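Tote bin

A tote bin, also called a parts bin or simply a tote, is an open, straight-sided or slant-sided container used to hold loose articles of mixed shape and size. The type is found in workshops, stockrooms, schoolrooms and a good many family garages, where it tends to gather whatever has no better home. Gray is the customary color, though makers such as Kivi and Zarkell have long offered others for people who like to sort by color.

The slanted wall is the feature most owners come to appreciate. It lets one empty bin nest inside another, so that a stack of 8 takes up little more floor than a single one, and it makes small things near the edge a good deal easier to reach with the fingers. The Brarnel pattern, sold for many years out of the town of Brarkano, has a shallow slope and a thin rim, and older examples are still passed along from one household to the next.

Metal bins show their age on the inside. Hard items slide about whenever the bin is carried, and in time the floor and the lower walls take on scratches and cloudy, rubbed patches, usually heaviest toward the middle. Such wear is a matter of looks for the most part, and a well-scuffed bin may serve just as faithfully as a new one.

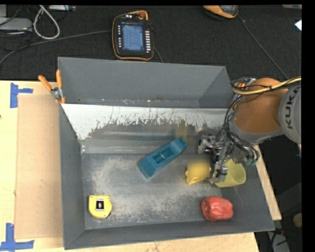 What sort of things are best kept in an open bin?

Sturdy, hand-sized things that can lie loose together without harm, such as toys, plastic cups, play food and small measuring tools. Anything sharp, fragile or very tiny does better in a lidded box or a divided tray.

Care is simple. The bin is emptied, wiped with a damp cloth and a little dish soap, and dried well before it is filled again, with some extra attention to the corners, where grit likes to settle. Bare metal should never be put away damp. Many households go through their bins once a year, often in July when the children are home, and return the strays to their proper shelves.

See also: Drawer divider; Nesting container; Toy chest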